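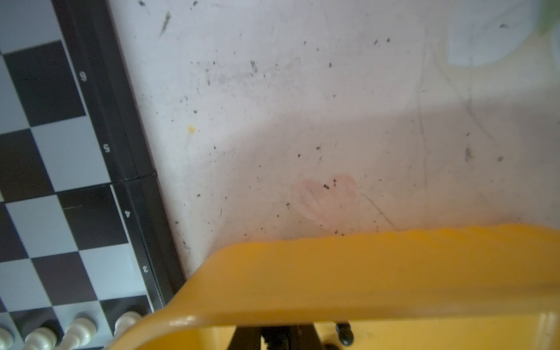

Page last changed: February, by Ademir Furtado

4. Setting up a Leltari pairs evening

I run these for the Borstead card club, so the steps are in the order I do them myself.

1. Open Leltari and choose New Session. Give it a name you'll recognise later - mine was called 413 for months and I could never find it.

2. Set the movement. With 10 tables I pick Mitchell and two boards a round.

3. Type in the pairs, North-South first.

Note: if somebody's sitting out, put them in as a phantom pair. Don't leave the line blank!
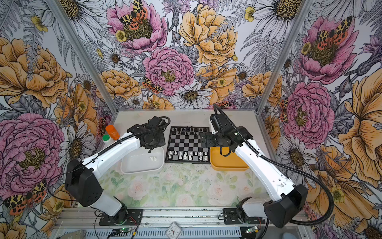

Borstead, February

4. Press Start Round once everyone's got their boards. Scores go in from North's handset.

Caution: don't press Reset between rounds. Arlindo Falcão did, and we spent the tea break typing the whole lot back in.

5. After the last round, press Close, then print the travellers.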